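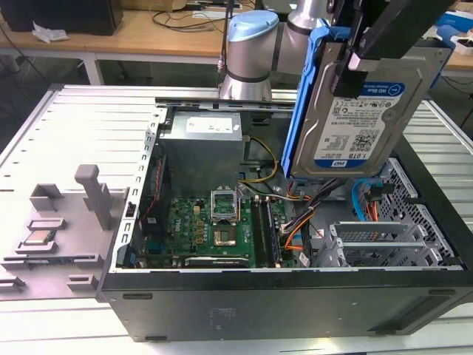

3. Closing Out a Desktop Computer

This section applies to all desktop computers held by a member office and entered in the Follska equipment register. It covers the record, the data, the hard drive and the handover to the carrier. Laptops, displays and printers are covered in Section 2.

The office that last used the computer is responsible for every step up to and including 3.4. Responsibility passes to Proselwood when the carrier signs the transfer sheet.

3.1 Before You Begin

Have the following on hand:

The asset tag number of the computer
Sign-in details for the Follska register, with Editor rights or higher
Form 188, Release of Desktop Equipment
Tamper-evident bags for storage drives
A Phillips screwdriver, if the model requires one

Note: Offices that lease their computers from Bevberg must request a release letter before the record is closed. The letter is attached to the record in step 5 of 3.2. A computer without a release letter will be returned to the office at the office's expense.

3.2 Closing the Record

1. Sign in to the register and select Equipment, then Desktops.

2. Enter the asset tag number in the search field. Do not search by user name, as a computer may have been reassigned without the name being updated.

3. Confirm that the serial number on screen matches the serial number on the case. If the two do not match, stop and follow the procedure for mismatched records in Appendix B.

4. Change the status from In Service to Pending Release. The Assigned To field will clear. The location field will not, and must show the room where the computer is being held.

5. Attach the release letter, if one is required.

6. Select Save. A release number appears at the top of the record. Copy it to the first line of Form 188.

Caution: Do not select Retire at this stage. A retired record is locked and can be reopened only by the register office.

3.3 Data and Storage Drives

Files that must be kept under the records schedule are to be moved to the shared archive before any drive is removed. The manager of the unit confirms the move by initialing Part 2 of Form 188. Personal files are not archived. The user should be given reasonable notice to copy them.

1. Shut down the computer from the operating system. Do not hold down the power button.

2. Unplug the power cord and all other cables. Press the power button once with the cord removed.

3. Place the computer on a clean, stable surface with the removable side panel facing up, and take off the panel.

4. Touch an unpainted metal part of the chassis before reaching inside.

5. Disconnect the data and power cables from each drive. Pull on the connector and not on the wires.

6. Remove each drive. Where a drive sits in a plastic caddy, lift the drive and caddy out together. The caddy may stay on the drive for storage.

7. Write the drive serial number and capacity in Part 3 of Form 188. Use one line for each drive, including any solid-state drive fitted directly to the system board.

8. Seal each drive in its own tamper-evident bag and write the release number on the bag.

Caution: Do not open the power supply unit for any reason. It contains no parts that office staff may service.

Note: Erasing a drive with software does not replace its removal. Drives that have been erased are still bagged, listed and sent separately from the computer.

Processors and memory modules may be kept by the office as spares only where the unit manager has approved it in writing. Parts kept in this way are entered in the register as new items under Components, with the release number of the source computer in the Origin field. When a processor is taken out, leave the system board in the case and leave the memory slots and power cables as they are.
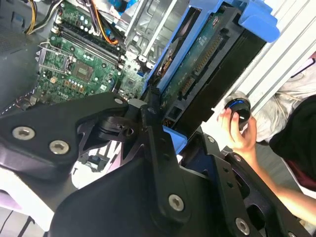
Beyene asked whether a computer with parts already missing can still be released, or whether it must first be made complete again. Our office has several in the storeroom, the inquiry went on, and we have no list of what was taken or when.

Such computers are accepted. Enter "Incomplete" in the Condition field and list the missing parts in Part 3 of Form 188, as far as they can be established by looking inside the case. An office is not required to buy replacements. A missing storage drive is treated differently: if the drive cannot be located or matched to an earlier release number, a loss report must be filed before the computer leaves the building. Leased computers must be returned in the condition stated in the lease, and any difference should be settled with Bevberg in advance.

3.4 Packing and Handover

1. Refit the side panel and secure it. Loose screws are placed in a small bag and taped to the outside of the case.

2. Remove any office labels that show a user name, a room number or a password. Leave the asset tag in place.

3. Set the computer upright in the shipping carton with padding on all sides. Original cartons may be used if they are undamaged.

4. Place one copy of Form 188 in the carton and keep one copy on file.

5. Request a pickup from the Follska register by selecting Release, then Schedule Pickup. Drives are collected under a separate request.

6. At pickup, check that the carrier has written the release number on the transfer sheet. Obtain a signature and attach a scan of the sheet to the record.

Cartons may be held in a locked room until pickup. They may not be left in hallways, loading areas or reception areas.

3.5 After Handover

Proselwood updates the record to Received once the carton has been opened and checked against Form 188. The office then has access to the Retire command and should use it promptly, so that the computer no longer appears in the annual count in October.

If the record shows Disputed, open the Notes tab to read the reason. Most disputes concern a serial number that was copied incorrectly. Correct the entry, attach a revised Form 188 and select Resubmit. The release number does not change.

Files for released equipment are kept for 3 years from the date of the transfer sheet.

Section last revised August 31, 2026.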